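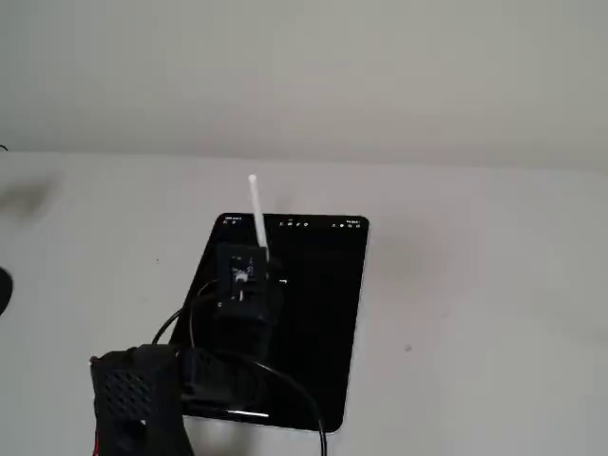

Marilou Sarmiento wrote to the Osbridge service desk in October that her arm tapped perfectly in the upper half of the screen and missed every key in the lower half, and asked whether the stylus or the tablet should be exchanged. Neither part was at fault. The tablet had been moved after calibration, and the procedure in this section had not been repeated.

4.3 Positioning the Tablet and Fitting the Stylus

Carry out this procedure at first set-up and each time the Plimimeo touch-testing arm or the tablet is moved.

1. Set the power switch on the base to OFF.

2. Lay the tablet flat, screen upward, on a level surface. The tablet may be placed at an angle to the arm. Remove any case or cover.

3. Confirm that the farthest corner of the screen is no more than 400 mm from the center of the base.

4. Open the gripper by hand and insert the stylus upright, tip downward. A slight lean is acceptable and is corrected in step 8.

5. Close the gripper until the stylus no longer turns between the fingers. Do not use tools.

6. Route the cables so that the arm can travel over the whole screen without pulling them tight. Leave a free loop at the gripper.

CAUTION: Do not tie the gripper cable to the forearm. A tight cable may pull the connector from the circuit board.

7. Set the power switch to ON and wait for the ready tone.

8. In the control software, open Set-up, then Screen Position. Touch the stylus to the points requested and select Save.

9. Run the short tap test. If it fails, the software displays one of the following codes:

1216 Stylus not detected by the screen. Check the stylus battery, where fitted, and repeat step 4.

2217 Position error. The tablet or the base has moved. Repeat from step 2.

NOTE: Set the screen time-out of the tablet to at least 300 seconds before a long test run. Touches made while the screen is locked are recorded as failed.

CAUTION: Keep hands clear of the arm while a test is running. Press STOP before adjusting the tablet.

If code 2217 appears again after a second calibration, proceed to Section 4.4, Checking the Base Mounting.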